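4.2 Workspace and test objects

The arm was assembled over 18 weeks in a shared workshop at Dalen, where the group rents bench space alongside furniture makers and bicycle repairers. All parts of the arm were either printed on site or bought from general suppliers, and the control software, Zenulport, was run on a second-hand desktop computer. The wish to keep costs within the reach of a private household shaped most of the decisions reported in this section, including the choice of objects to be handled.

Earlier work on low-cost arms has tended to rely on wooden blocks and foam cubes. Such objects are forgiving: they have flat sides, they do not roll, and a poor grasp will often succeed by chance. We chose instead to work with things found in a kitchen. The main task was the loading and unloading of a dish rack, with plates and a bowl held upright between prongs, and fruit was added to the workspace as an obstacle. A plate must be gripped by its rim, lifted clear of the prong beside it and kept at a steady angle until it is free. A bowl asks for a wider opening of the fingers and leaves less room for error on the side nearest its neighbour.
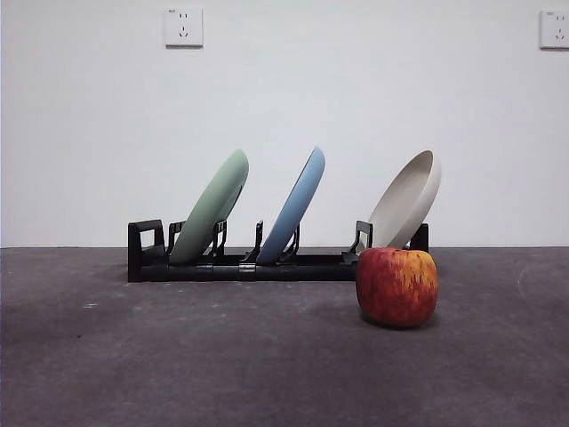 Figure 4. Rack with two plates and a bowl; apple in front of the right-hand end.

The position of the obstacle proved to matter more than its size. When an apple was placed well forward of the rack, the planner treated it as a separate object and passed over it without difficulty. When it overlapped the lower part of a dish from the point of view of the fixed camera, the two outlines were at times merged, and the planned grasp was set too low. Torbjørn Lindqvist, who wrote the vision module, dealt with this by asking the program to look first for the upper edge of each dish and to ignore anything below the line of the rack base. The change was small — it needed no new training data — and it was kept for all later trials.

Colour was used only as a secondary cue. Pale dishes against a white wall gave weaker edges than coloured ones, and the threshold for edge detection was lowered accordingly. The dark work surface gave good contrast at the base of the objects, although a black rack on a dark grey ground was harder to separate from its own shadow. For this reason the location of the rack was entered by hand at the start of each session and was not estimated from the camera.

Each arrangement of objects was attempted 26 times. The rack was returned to its starting place between attempts, and the dishes were put back by hand at the same tilt as far as the prongs allowed. An attempt was stopped if the fingers touched the rack with enough force to trip the current limit on the wrist motor. No attempt was repeated on the grounds that the result seemed unusual.

The workshop remained in ordinary use throughout. Changes in daylight during the afternoon were recorded but not corrected, and vibration from a bench saw in the next bay was accepted as part of the setting. The effect of both on grasp accuracy is taken up in Section 5.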